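Curing period before loading a ground-bearing slab: what should be specified?
Structures and Materials Help Forum — Concrete

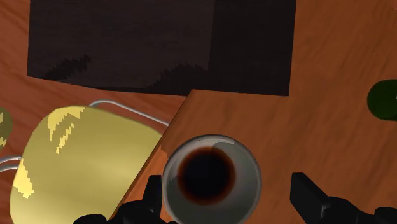
Curing of a ground-bearing slab in cold weather

Posted by Keith Lambert, 2021-04-29

I am responsible for the maintenance of a storage building in Dorkville. The floor is to be replaced in November, when the building can be taken out of use. The slab will cover 249 square metres and will be cast in two bays on a compacted base. The contractor, Trudow, has proposed that racking be installed seven days after the second bay is cast. The drawings state only that the concrete shall be "properly cured", and give neither a period nor a method.

The building is unheated and the doors on the north side do not close fully. I should be grateful for advice on the following matters. Is seven days acceptable at that time of year? Should curing be by sheeting or by a sprayed compound? Who ought to decide when the floor may be loaded?

Posted by Aguirre

The period should not be fixed by the calendar alone. Concrete gains strength more slowly as its temperature falls, and a slab cast in an unheated building in November may be well behind one cast from the same mix in summer. Seven days may be enough, or it may fall well short, depending on the mix, the thickness of the slab and the temperature it has been kept at.

The usual course is for the designer to state a minimum strength at which racking may be installed, and a separate and higher one at which it may be fully loaded. The contractor then shows that the strength has been reached. Cubes stored beside the slab and under the same covers give a fair guide, although a small cube cools more quickly than a floor. Cubes kept in a warm tank at the laboratory tell you about the quality of the concrete supplied. They should not be used to decide when the floor is ready. Temperature probes cast into the slab are better still, provided that the supplier can give a strength curve for the mix.

As to method, polythene sheeting laid close to the surface and held down at the edges is satisfactory. In cold weather it should be covered with insulated mats, particularly along the edges and at the corners. A sprayed compound limits the loss of water but does nothing to keep the slab warm. It may also affect the bond of any later coating, and the coating manufacturer should be consulted before it is used.

The doors should be dealt with before casting begins. A draught across fresh concrete is a common cause of surface cracking, even on a mild day.

The decision to load belongs to the designer of the slab. I would ask for it in writing.

Posted by Vimisico

Seven days was fine on ours. We had 809 square metres done in three pours and the racking went up the week after. That was in summer, however, and there was a hardener on top, so it may not be the same thing.

Posted by Keith Lambert

I am obliged to both contributors. The designer has been asked to state the two strengths, and Trudow has agreed to price for insulated mats and a temporary screen to the north doors. The racking date has been left open for the present.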